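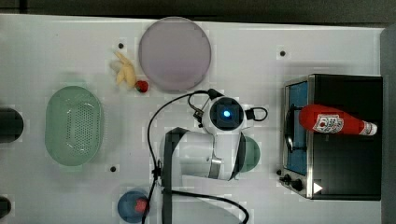
Print this page | E-mail this to a friend

Kitchen duty at the Purness robot club
16/05/2021

The first thing I learned at the Purness after-school robot club is that you don't put your coffee down on the white table. I did it within a minute of arriving and got a very polite telling-off from a girl half my height, who moved it to the windowsill and wrote my name on the lid so I'd know where to find it. Everything on that table has a job, she said, and my coffee didn't.

Fair enough! I'd come to spend two afternoons with the club as they got ready for the Prundell Trophy, a schools' contest in which teams have to get a robot arm to tidy up after an imaginary lunch. The school had warned me it would be noisy, so I'd pictured flashing lights and things with wheels crashing into skirting boards. There was a fair bit of noise, but most of it was arguing about strawberries.

The club's table looks like a play kitchen that somebody has taken very seriously. There's a colander, a big purple-grey plate, a couple of small bowls, toy food and a toaster oven with a ketchup bottle lying on top of it. In the middle of it all is the arm, white and black with a little blue light glowing in its joint, trailing a good deal of black cable. The members call it Okeke, after the street the school stands on, and they talk to it the way I talk to my car on cold mornings.

"It's not being naughty, it's doing what you told it," said Britt-Marie Nygård, who teaches science here and has run the club from the start, to a boy who was glaring at it with his arms folded. He went back to the laptop, muttering. She let him mutter. She's a calm sort of person, with reading glasses pushed up into her hair and (I counted on her having this, and she did) a biscuit tin in the bottom drawer.

The rules of the Prundell are simple enough for me to follow, so they must be simple. Each team gets 10 minutes. A judge reads out a job, such as putting the strawberry on the plate or moving something from the table into the colander, and the arm has to do it with nobody touching anything. Then the judge shifts the items about and reads out the next one. You score for each job done and lose points if food ends up on the floor. Up to 2 restarts are allowed, and I'm told that using the second is a matter of some shame.

What surprised me was how much of the work is fiddly and slow. The club teaches its arm by showing it. One of them steers it through a job, the laptop saves the whole thing, and then they muddle the items up and do it again. And again. There's a tally on the whiteboard, and when I first visited it stood at 1464 saved goes. By my second afternoon somebody had rubbed that out and written 1801 with a smiley face in the last zero, and I was so impressed that I asked for a turn.

I was dreadful at it. My task was the strawberry, which is a tiny thing and a horrible shape for a beginner, and I chased it across the table in small, apologetic nudges until my guide asked whether I'd like to try something bigger. My go was not saved. "We only keep the good ones," she told me kindly. "Otherwise it learns to be like you."

There are proper arguments too. The longest one I sat through concerned the yellow toy, which half the club insists is a piece of ginger and the other half a plucked chicken. I've stared at it from every side and I'm with the chickens, just. It matters more than you'd think, as the judge reads the names out loud, and somebody had been labelling it both ways since April. They put it to a vote, the ginger camp lost, and one of them spent the rest of the afternoon relabelling files with very heavy sighs.

The cables are another sore point. One member has made them her own department and won't let a session begin until she's checked that nothing will snag when the arm swings round. She showed me her notebook, full of drawings of loops and clips with dates next to them, and I have to say it's a lovely piece of work.

I asked Britt-Marie whether she thought they could win. She thought they'd do well at the plate jobs and badly at the colander ones, and that she'd be happy if they all remembered to eat breakfast. The favourites are a team from Grosto, whose name is spoken here in a sort of hiss.

I left as they were resetting the table for one more try before the minibus. My coffee was still on the windowsill, stone cold, with my name spelt wrong on the lid.

More from Features
The choir that rehearses in a bus garage
My week on the Grosto allotments
Can you really learn to juggle at fifty?
Letters: your school dinner memories

Contact us | Copyright 2021, all rights reserved | Back to top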